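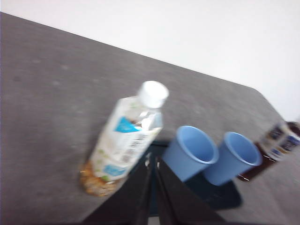
Tea for the people who wait

Sanne De Graaf has been responsible for the waiting corner at Vosa for 3 years. Vosa is a repair workshop for bicycles and prams, and many customers prefer to stay until the work is finished. When I visited her, it was shortly before the opening time in December, and she was putting things on the grey table against the white wall.

"In the beginning we had a coffee machine," she told me. "It was a very good one, but it was loud, and the children were afraid of it. Now we have cold tea in bottles and paper cups. Everybody can pour for himself."

The cups are light blue. I asked if the colour has a meaning, and she laughed. "No, no. My colleague Samer Nasrallah ordered a box of 3,000 because it was cheaper per piece. I told him, then we will drink from blue cups until we retire."

The choice of tea took more time. With Samer and the mechanic Tadeo Iturra she tried five kinds during the lunch breaks. Tadeo wanted something very sweet, De Graaf wanted no sugar at all. "We had real arguments – more than about the salaries," she said. In the end they took one which is only a little sweet, and Tadeo brings his own sugar from home.

She has some rules for the table. A bottle must be closed again after pouring, and the cups stay together at one side, so that there is place for a magazine or a helmet. The surface she wipes in the morning and again at four o'clock. "On grey you don't see the marks so quickly, but I know they are there."

Do people say something about it? "Sometimes. One woman, Jeanine Declercq, comes with her old Mulix pram for small things, a screw, a wheel. I think that she comes also for the tea." De Graaf doesn't mind this. Mrs Declercq usually stays until her cup is empty, also when the pram is already standing by the door.

For the summer she would like to have a small fridge under the table. Samer has promised to look for a second-hand one.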